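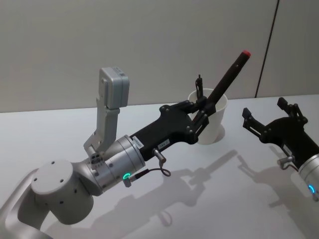
Paver Desk Set: black marker and white paper cup

Sold by Stutbridge. Marker £2 each, cups in sleeves of 100.

We've had the Paver marker in the shop since July and it has become the pen we all reach for. It's a plain black marker with a firm bullet tip, and the line it makes is the same at the end of a long afternoon as it was when you took the cap off. I write every shelf label in the shop with one and I'm on my second since the summer. My old ones went scratchy in a fortnight!

The cap is a push fit with a proper click to it. If you don't hear the click, push again, as a marker left half shut overnight will be a sad thing by Monday. Store it lying flat if you can. Tip down is fine for a day or so, tip up isn't.

It writes well on paper, card, parcel tape and masking tape, and very nicely on the outside of a paper cup, which is how the set came about. Martim Rocha kept buying the two together for his drawing evenings in Jalthorpe, names on cups at the door, and after a while it seemed silly to ring them up separately.

The cups

White, plain, no logo, no pattern. I looked for a long time for a cup with nothing printed on it and you'd be surprised how hard they are to find in small amounts. They hold 8 oz, which is a decent mug of tea with a bit of room at the top — enough that you can carry it across a hall without wearing it. They stack tightly, so give the sleeve a squeeze at the bottom to loosen the first one.

People use them for all sorts besides tea. Seedlings, paint water, buttons, a pen pot by the till. Write on the cup before you fill it, while it's still dry, and leave the ink for a moment before you pick it up.
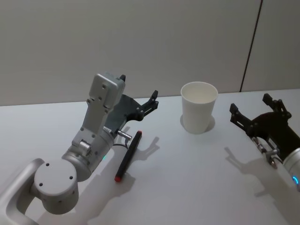 Nataša Grgić wrote to say that she now keeps one cup on her desk just for markers, caps down, and wanted to know whether that would ruin them. She had been told flat was the only way, and she hasn't the drawer space. She also asked if we could do the marker in a finer tip, for plant labels.

Caps down in a cup is all right for a day or two, Nataša, so long as the caps are clicked shut. Lay them flat when you go away. As for a finer tip, yes please, I want one too! Cuautle, who make the marker for us, are trying one out and I'll put it on this page when it comes.

Details

Marker colour: black
Tip: bullet, medium line
Ink: permanent once dry, low smell
Cup colour: white, unprinted
Cup size: 8 oz, for hot or cold drinks
Cups per sleeve: 100
Full case: 800 cups
Lids: sold separately

Not suitable for the microwave (the cups, that is). Please don't write on the rim or the inside. The ink will come off a wipe-clean table with a little surgical spirit on a cloth, but try a hidden corner first, and be quick about it.

Orders placed before 7 in the evening are packed the next morning. For a full case, ring the shop and ask for Vitória.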